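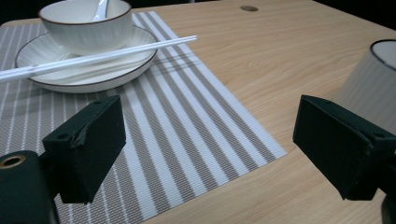

A white bowl with a dark rim on a striped woven placemat.

Home | News | Members | Events | Contact

Changes to the Household Contents Scheme
2023-01-13 | By Embla Tangen, Member Services

Members who hold contents cover through the Trurnport group scheme are advised that revised policy terms will apply to all renewals issued from this month. The scheme's underwriting agent, Plostemance, has completed its review of claims and has confirmed the changes set out in this notice.

The standard excess for accidental damage will rise by $25. The excess for theft and fire is unchanged. Claims for escape of water will be handled by a separate team, and members should report such losses within 4 days of discovery. Late reports will still be considered, although a written explanation may be requested.

The limit for single unspecified items has also been clarified. Sets of china, glassware or cutlery will be treated as one item unless they are listed separately on the schedule. Members with collections of value should obtain a current written valuation before renewal – the agent will accept valuations up to 2 years old.

Premiums for members in the 19 postal districts already covered will be calculated on the existing basis. New districts may be added in August, subject to agreement with the agent.

Questions on existing claims should be addressed to Gerardo Palumbo. Salamatu Obi remains the contact for new applications and changes of address.

We use cookies to improve your experience on this site. Accept | Manage settings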